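Step 4. Clamp the arms and set the home pose

By now you should have the extrusion frame squared up around the tabletop. I built mine with the Nolen brackets and they're fine, but do go round every bolt again before you hang any weight on it.

1. Offer up the left arm first and nip the base bolts finger tight.
2. Do the same with the right arm on the opposite side, so the two face each other across the table.
3. Tighten both. Cables next – leave a good loop of slack at each joint, then wrap the rest along the links.

Caution: keep the power off until the wrapping is done. I pinched a cable at the shoulder in June and lost an evening to it.

4. Switch on and bring both arms in over the table at 25 per cent speed, grippers open. I lay my practice things out on the right half, on a round woven mat, because the plate used to skate about on bare wood.

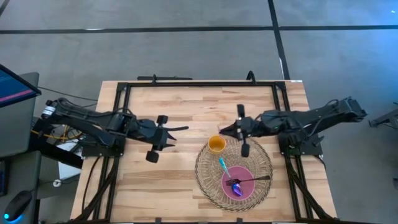 5. Save the pose as HOME. Orvokki Ikonen, who wrote the Hornik scripts I use, likes a gap of 100 mm between fingertips and table, but I've settled on 55 and had no bother.

Note: if an arm sags when you let go of it, the holding current is too low. Put it up a notch and save the pose again.

6. Run HOME a few times from different starting positions before moving on to Step 5.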